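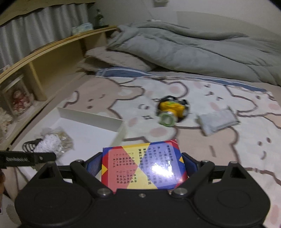

Ojārs Paju pediu, na última reunião, que o relatório de novembro separasse o que já saiu dos quartos do que continua em cima das camas.

Dos 47 quartos previstos no projeto Laur, 5 estão por terminar. Nestes, as caixas pequenas, os sacos de plástico e as coisas soltas ainda ficam no colchão durante a triagem - o lençol só é trocado no fim. Edredons e almofadas passam para junto da cabeceira e são os últimos a ser guardados.

A Pristden entregou 200 caixas de arrumação, 3 com a tampa partida. A troca está pedida.

Falta comprar etiquetas. O valor cabe na verba de consumíveis e não pedimos reforço para dezembro.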